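Rechercher un article, un dossier, un auteur

Le linge de la maison, un patrimoine domestique à entretenir

Temps de lecture : 7 minutes

L'entretien du linge demeure l'une des tâches les plus régulières de la vie du foyer, et l'une des moins enseignées. Il se transmet par imitation, d'une génération à la suivante, avec ses approximations et ses habitudes tenaces. La maison d'économie domestique Wolari, installée à Millet, a souhaité lui consacrer un cycle complet de rencontres, ouvert en avril sous la direction de Chibuzor Akinola, responsable des enseignements pratiques.

Le premier module porte sur le vêtement de nuit. Le choix peut surprendre. Porté plusieurs heures de suite, au contact direct de la peau, le pyjama compte pourtant parmi les pièces les plus fréquemment lavées de la garde-robe enfantine, et ses imprimés souffrent d'un traitement négligent.

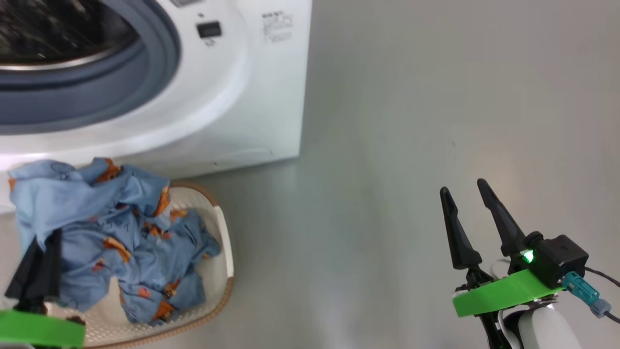

L'enseignement dispensé à Millet commence par la lecture de l'étiquette d'entretien. Le chiffre inscrit dans le cuvier désigne une température maximale, que rien n'oblige à atteindre. Pour un coton imprimé porté une nuit ou deux, un cycle à basse température convient dans la plupart des cas. Les vêtements sont retournés, les fermetures closes, les poches vidées. Les traces de dentifrice, fréquentes au col et aux manches des plus jeunes, sont tamponnées à l'eau claire avant le passage en machine, « que le tube soit de marque Colgate ou d'une autre », précise Chibuzor Akinola, qui déconseille de frotter le tissu à sec.

La question de la charge occupe une place importante dans le cours. Un tambour trop rempli lave mal et rince plus mal encore. La règle retenue par l'établissement est simple : une main doit pouvoir se glisser à plat entre le linge et la paroi supérieure du tambour. Les participants s'y exercent à plusieurs reprises, avec des matières différentes, le coton sec occupant un volume trompeur.

35 J'aime · 2 commentaires · Partager

Vient ensuite le panier, auquel les manuels accordent rarement plus d'une ligne. Wolari recommande un modèle léger, assez large pour être posé au pied de l'appareil et recevoir le linge sans que l'on ait à se relever entre chaque pièce.

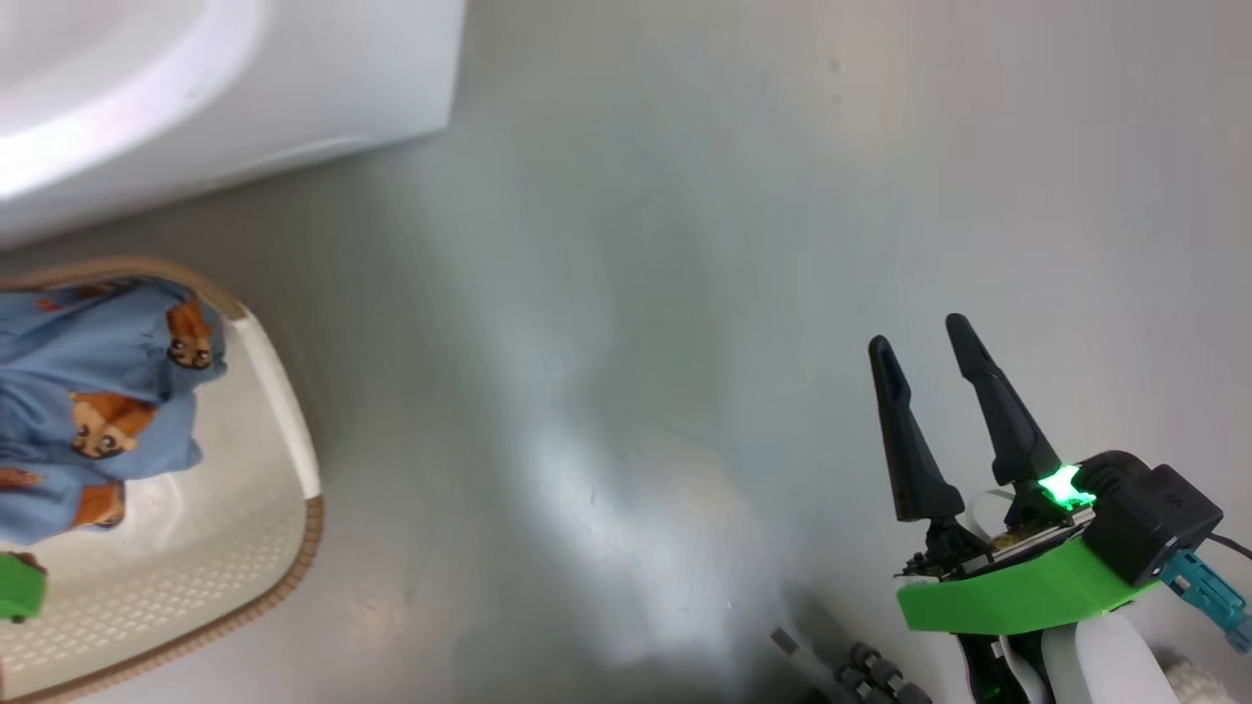 La ventilation constitue le premier critère de choix. Un textile humide enfermé dans un contenant plein prend rapidement une odeur que le lavage suivant ne suffit pas toujours à éliminer. Un fond couvert de rangées de petites perforations, comme celui du panier blanc où repose le tissu bleu à têtes de chiens, laisse circuler l'air sous les vêtements. Le bord mérite la même attention : il doit être lisse ou finement tressé, sans aspérité susceptible d'accrocher une maille. Enfin, le panier lui-même se lave, à l'eau tiède savonneuse, et se sèche retourné.

L'établissement insiste par ailleurs sur la séparation des usages. Un panier qui a reçu du linge sale ne devrait pas servir au transport du linge propre sans avoir été essuyé. Dans les logements où la place manque, deux contenants empilables répondent à cette exigence. L'atelier Nimness, partenaire du cycle, prête à cet effet plusieurs modèles que les familles peuvent essayer chez elles.

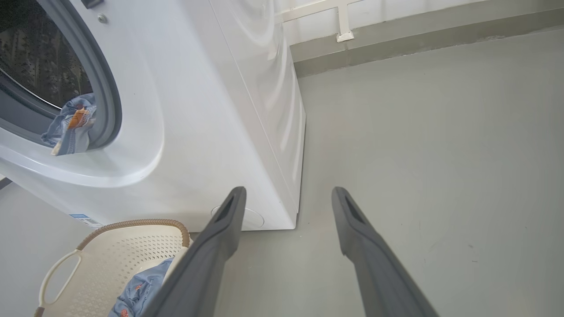 Le dernier volet du module traite de l'entretien de la machine. Le joint de la porte s'essuie après chaque cycle, y compris dans ses replis, où s'accumulent peluches et résidus de lessive. Le filtre se vérifie à intervalles réguliers, appareil débranché, une serviette étendue au sol pour absorber l'eau résiduelle. Le bac à produits se retire et se rince. La porte reste entrouverte entre deux lavages, sauf en présence de jeunes enfants.

Les séances durent 65 minutes et se tiennent en petit groupe dans les locaux de Wolari, à Millet. Elles peuvent accueillir jusqu'à 7 participants. Le module suivant sera consacré au linge de lit, du lavage des taies au pliage des draps-housses. Les inscriptions sont reçues au secrétariat de l'établissement.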